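Hananstead play kitchen reopens with stone counter

HANANSTEAD — The children's play kitchen at the Viltinska center reopens Wednesday with a full-size marble counter in place of the painted board used until now.

The slab was cut and set by Sydorenko, a local stone shop, and weighs 223 pounds. It rests on a steel base from Rotorel rated for 400 pounds. Project lead Genivaldo Teixeira said the edges were rounded and the top was set at a height children can reach from the floor.

"Acidic cleaners are out. Mild soap, then a dry cloth," Teixeira said. Splash marks show up easily on dark stone, he added, and the top will be wiped down at closing.

The center's stock of play food has been sorted again and now stands at 496 pieces. Cracked items were removed. Fruit and baked goods go out in shallow bowls — the deep bins are kept for restocking.

Dark grapes share a scalloped pink bowl with other toy food on the veined gray marble.

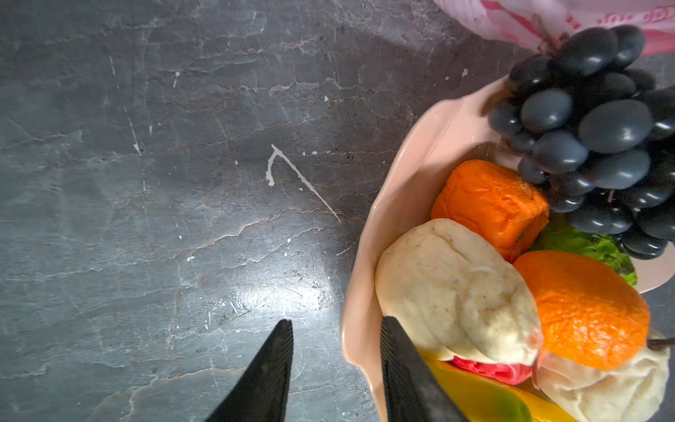 Hours and entry

The play kitchen is open from 10 a.m. to 4 p.m. Entry is free with a center pass. Groups should book at the front desk.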